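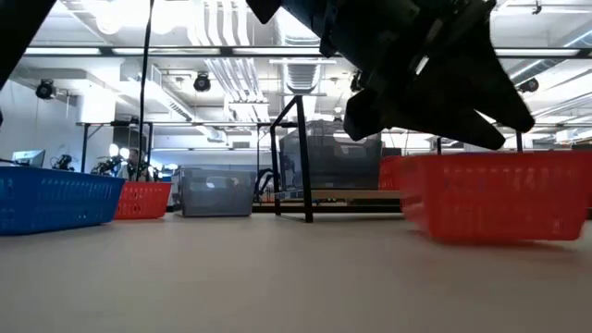 The sorting table at Zumivwood, with baskets set out on both sides.

Gudrun Magnusson wrote the house rules for the arm cells at Zumivwood, and she lights up when you ask about them. The first draft ran to 9 pages. The one on the wall now fits on a single sheet.

"People read it!" she says. "They come back and argue with me about rule four, and I love that."

Rule four covers grip points. A basket is taken by one wall, fingers on either side, and the spot is written into the task sheet before a run starts.
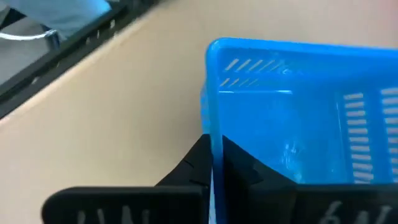 Rule four in practice: one wall, one finger on each side.

"Thin plastic flexes," Magnusson says. "So you write down where you grip and how hard, and the next person can repeat it."

She and Frans Van Dijk went through 1,581 log entries in February, looking for runs with no grip point noted. There were 600 — more than either had guessed. Van Dijk wanted a stricter form. Magnusson wanted a shorter one, and she got it.

"Two boxes to fill in," she says. "I'd happily go down to one. Elisa Tedesco is trying that on the Tellus cell now, and I check her sheets every morning."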